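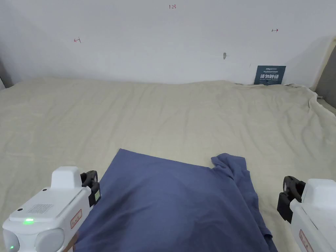 **Linen and Laundry Forum > Guest Accommodation > Sheet sizes and the change to a single supplier**

**k_thaweesak** (Moderator)

Members are invited to comment on the proposed guidance for small guest houses on buying bed linen. The draft recommends that each house hold three sets per bed: one in use, one in the wash and one on the shelf. It also recommends a single supplier for all sheets, so that replacements match. Comments will be taken until the end of February.

Kittipong Thaweesak

---

**Benby House**

We support the three-set rule in principle. We have 16 beds and have worked with three sets for six years without running short, including the summer when our dryer was out of service.

We do not support the single supplier. Our present sheets come from Cevton and the pillowcases from Matubbar, and the two wear at quite different rates. Tying both to one firm would oblige us to replace good pillowcases early.

---

**clem.nepia**

I must disagree with the previous member on the second point. When we bought from several firms, our fitted sheets came in three depths, all sold as "deep". Staff could not tell them apart once folded. Beds were made up twice on most mornings, and two sheets were torn at the corner by being pulled over a mattress they did not fit.

We now buy fitted sheets from Cevton only. The draft might say "a single supplier for each type of item". That would meet both cases.

Clem Nepia

---

**north_landing**

Could the guidance also state a mattress depth? Ours measure 23 cm and the topper adds a further 6 cm. A buyer reading only the word "deep" has no means of knowing whether a sheet will fit.

---

**k_thaweesak** (Moderator)

The wording suggested by Clem Nepia is helpful and will be put forward. On depth, the draft asks members to measure the mattress with any topper in place and to allow for shrinkage. It does not give a figure for shrinkage, as members reported very different results.

---

**Benby House**

The revised wording would be acceptable to us.

On shrinkage, our cotton sheets lost roughly 16 mm in depth over the first few washes and very little after that. We wash at 60 degrees. I would ask that the guidance advise washing one sheet several times before a full order is placed.

---

**ashgrove_rooms**

We are a house of four rooms and three sets is more than we can store. Two sets and a few spares have served us well. I would prefer the guidance to say "two or three", according to the size of the house.

---

**clem.nepia**

With respect, two sets leave nothing in hand if a guest is ill or a wash is delayed. I accept that storage is a difficulty in a small house, but I would not wish to see the figure lowered for all members.

---

**ashgrove_rooms**

We send our linen to Dikow and it is returned the same afternoon - a delay has happened once. I maintain the request.

---

**k_thaweesak** (Moderator)

Both views are noted. The number of sets will remain open for comment, and members with fewer than six rooms are particularly asked to reply, stating whether they wash on the premises or send out.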